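Skatum Home Forum > Small Spaces > Tables and Desks

Tablecloth on a table you also work at, yes or no

lizeth_n
13 Jan 2019
ok so moved into the new place in December and the only table that fits is the dining one. which means it's my desk, my eating place, my craft spot, everything. top is pretty scratched up from whoever had it before. I want to throw a cloth on it and leave it there permanently but my sister says I'll hate it, mouse won't track, coffee soaks in, etc. anybody do this full time?? budget is tiny. like 30 bucks.

usman.lodhi
Don't. Had one for a winter. Crumbs get under the laptop, cloth slides when you lean, you pull it straight 5 times a day. Sand the top and oil it. One afternoon.

FlavevowFan
^ she said it's scratched not ruined. and sanding in an apartment, no thanks. dust was in my curtains for weeks

lizeth_n
yeah also it's a rental table, came with the place. can't sand

usman.lodhi
OK that changes it. Then get a clear vinyl sheet, cut to size. Wipes down, doesn't move.

farah s
vinyl sticks to your arms in summer. and it smelled for a month, mine did. had the window open in freezing weather because of it

usman.lodhi
Mine never smelled. Depends what you buy.

farah s
well mine was the thick Kiiskinen one, not cheap, and it stank

EsperanzaL
Cloth person here, two years now. Things I learned. Get cotton, medium weight, NOT the shiny stuff. Wash it before you measure anything bc it will shrink, mine lost 2 inches on the long side. Felt pad underneath stops the sliding, the kind sold by the yard. Mouse is fine with a mousepad, I mean you need one anyway.

lizeth_n
felt pad!! ok didn't know that was a thing. does it go all the way to the edge

EsperanzaL
Stop a little short so it doesnt peek out. I cut mine with kitchen scissors, looks awful, you can't see it

jirnetti_21
solid color or pattern? I vote pattern. solid shows every single drip

farah s
disagree, busy pattern on a small table makes the whole room look messy. I drop a needle on mine and it's gone

jirnetti_21
doesn't have to be busy. stripes. checks. something plain-ish w/ lines

usman.lodhi
Lines will make you crazy. You'll see every time it's crooked.

EsperanzaL
lol that's a you thing Usman

usman.lodhi
It is. Still.

lizeth_n
how much are we talking, the ones I liked at Skatum were 45 and up

FlavevowFan
check the remnant bin at a fabric store. you dont need an actual tablecloth, just a piece of fabric and iron-on hem tape. mine was $21 with the tape

lizeth_n
oh that's smart. I can iron. barely

farah s
if you end up with vinyl anyway put a kitchen towel where your wrists go. just saying

rocio_arrieta
Been reading, my turn. Cloth, full time, since we lost the spare room. Cotton, washed hot once, no felt under it (maybe I should). It does wrinkle, I gave up ironing and just smooth it with my hand when people come over. Color matters more than I expected, went light and it made our corner way less gloomy. On lines vs no lines, mine's a pale teal green with a thin white grid and I'm team grid, though Usman has a point, the lines bow wherever the cloth folds and you do notice. Doesn't bug me. Laptop lives on the left, all my bits and a jar on there too, folding screen behind so I'm not staring at the rest of the room. Would buy it again. thread hit 700 views btw, who knew people cared this much abuot tablecloths

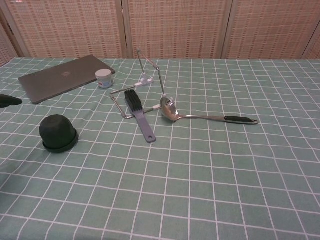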